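The Phone Stand Is a Chair for Something That Should Be Lying Down

Opinion

I own two phone stands and I did not pay for either of them. One came in a conference bag. The other was in a drawer when I moved into my apartment, and I have carried it through one more move without ever asking myself why. I mention this so that you know I am not coming at the subject as an outsider.

The phone stand has become one of those objects that everyone has agreed to want. Walk through the home office aisle at Drollstead and there is a whole bay of them, between the cable clips and the wrist rests, in gray, in rose, in a color the tag calls "oat." In January, when people are feeling guilty about their desks, they get moved up by the registers. Kunex sells one that folds flat. Morgan sells one that folds flat and costs more. Drarnesov, a name I had never seen on anything until last winter, lists 144 variations on its site, and I scrolled through enough of them to say that most of the variation is in the paint.

The pitch is always the same. Your phone is lying face up on the desk like a dead fish, and that is bad for your neck, bad for your focus and bad for the look of the place. Put it on a little metal easel and all three problems go away.

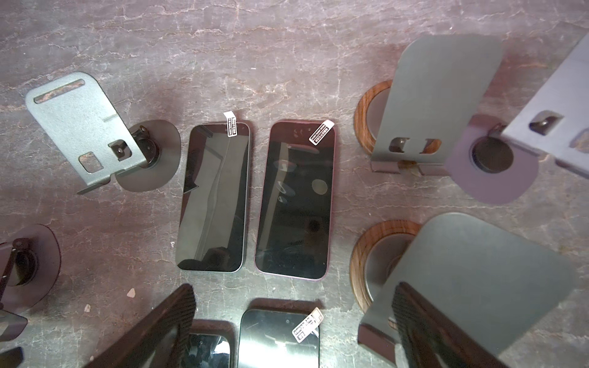
I don't believe the neck argument. A phone on a stand is a few inches higher than a phone on a table, and tilted toward you. If you are sitting in a normal chair at a normal desk, your head still has to tip forward to read it. The people who have helped their necks are the ones who picked the phone up, held it in front of their face for as long as it took to answer the message, and put it down again. You can do that for free.

The focus argument is worse. It says that a phone with a proper place of its own will bother you less. Try it for a week. A phone lying flat lights up at the ceiling. A phone on a stand lights up at you. Every delivery notice and every thumbs-up from a cousin now arrives at an angle somebody worked out for maximum legibility. We took the most distracting thing in the room and built it a podium.

I'll grant a few uses. If you cook from recipes on your phone, a stand keeps it out of the flour. If you make video calls to a parent who likes to see your whole head, a stand beats leaning the thing on a mug and watching it slide. Some people use one on the nightstand as a clock, though I would ask those people to look into clocks.

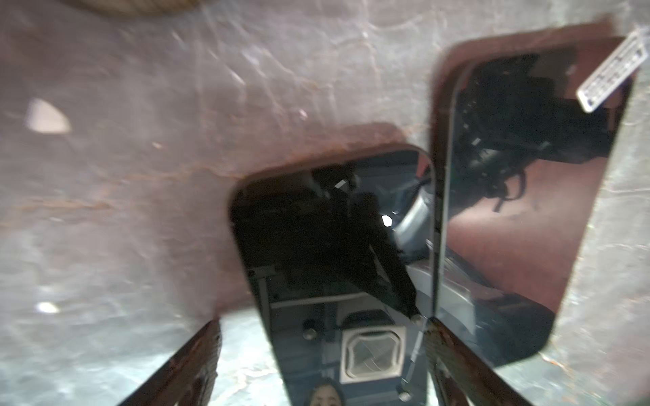

What bothers me more is the third argument, the one about looks, because it's the one that works. A black slab of glass is not a nice thing to have lying around. It shows every fingerprint and it mirrors the ceiling lights, so that you can be trying to read a paper bill and find yourself studying the air vent over your own head. Two or three of them together on a table look like tiles that fell off a bathroom wall. So you buy something to arrange them on, and for an afternoon the table looks like the store.

Then the stand needs a spot, and the spot needs to be clear. The charging cable has to come around the back, except that the slot for the cable is on the other side, so the stand turns a little, and now it faces the window and you can't see the screen for glare. You have gained one object and lost a patch of table the size of a saucer. The phone, meanwhile, is off the stand most of the day, because you are holding it. That is what phones are for. An empty phone stand is a very silly thing to look at across a room. 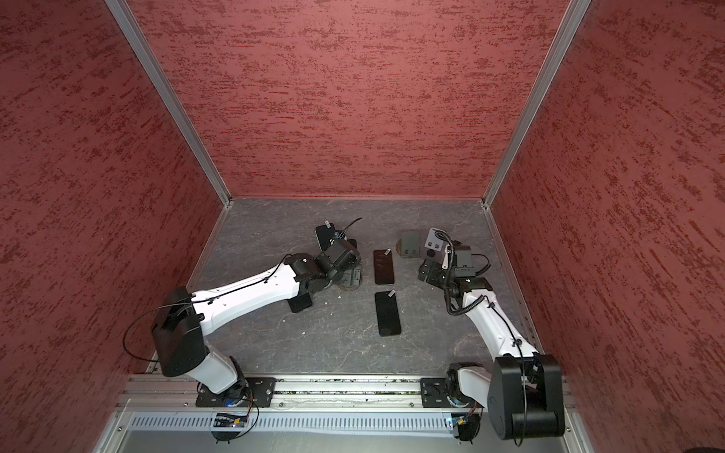 Black phone nearly upright, marbled surface underneath.

Stands also multiply. Households with more than one phone soon have more than one stand, and then they have a row. I have visited a kitchen where the row took up the good end of the counter, next to the outlet, and the toaster had been moved to make way for it. Nobody in that kitchen seemed to think it was strange. There was a stand for the old phone, too, the one kept as a spare with the battery that doesn't hold.

A reader will object that a stand costs very little and does no harm. Last year I went through my bank statements and added up everything I had bought for my phone that was not a phone: cases, a car clip, cables in three lengths, a ring that stuck to the back until it didn't. The total was $946 since I got my first one. I couldn't point to a single purchase in there that had felt like a decision. Each of them cost very little and did no harm.

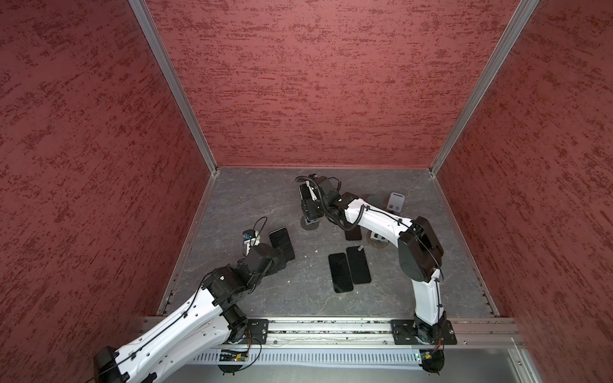 What I'd Do With the Table Instead

Leave it alone, mostly. Put the phone down flat, screen to the wood if you can stand it, and see how long you go before you miss the easel. If you cook, keep one stand in the kitchen drawer with the measuring cups and take it out when you cook. If you were given a second one in a bag, give it to whoever is still leaning theirs on a mug.

Mine are both in the hall closet now. I haven't thrown them out. They're heavier than they look, and I've been using one of them to keep the closet door from swinging open.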